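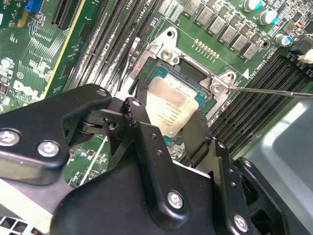 Octubre – por Lukian Panasiuk

Para el trabajo de análisis de redes elegí la discusión sobre el peaje urbano de Fatcombe, que me tenía enganchadísimo desde el verano. Bajé 418 mensajes públicos con Clikness y los clasifiqué a mano (¡sí, a mano!). Mi portátil se ahogaba, así que el recuento lo pasé a un equipo con placa Dell, de esas verdes, y ahí fue volando.
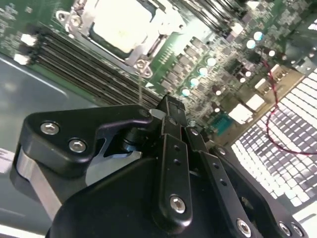

La primera lista de palabras clave se me quedó corta: buscaba «peaje» y la gente escribía «la tasa» o «el robo de Handley». Con la segunda lista entraron 76 mensajes más – casi todos en contra. Anderson Figueiredo codificó 60 por su cuenta y coincidimos en casi todo, salvo en la ironía, que es un horror. Lo de los matices me recuerda a una placa de servidor: de lejos es todo verde, y luego te acercas y hay filas y filas de componentes.

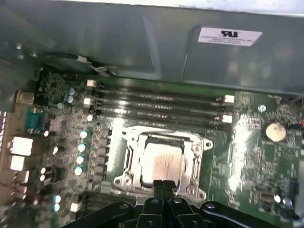 Fig. 3. Placa base con cuatro ranuras de memoria vacías.

Me falta separar las cuentas del barrio de Bastos, que publican mucho a partir de las diez de la noche.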